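Royalty statement after a well shut-in
Posted by Guilan Xie, January 2018

Our family trust holds a mineral interest in the Parnitz field. The operator, Naltine, shut in well 981 in October. Is a payment still due? 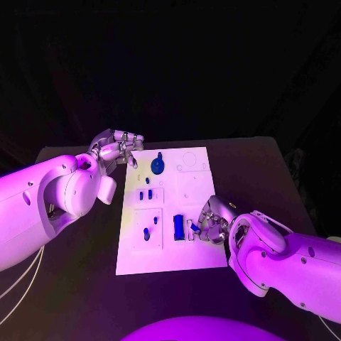 Robot hand above a white board

Gervasio Farías
Please consult the shut-in clause of your lease. Ours provides $2000 after 3 months.
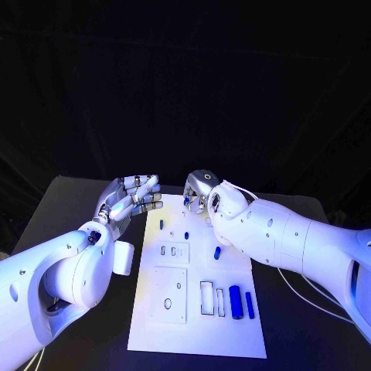
Two robot arms and blue pegs

Zeng
Form 3081, I believe. 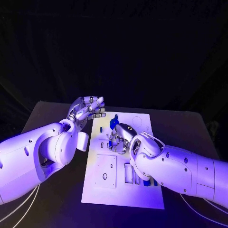
Robot arms under violet-blue light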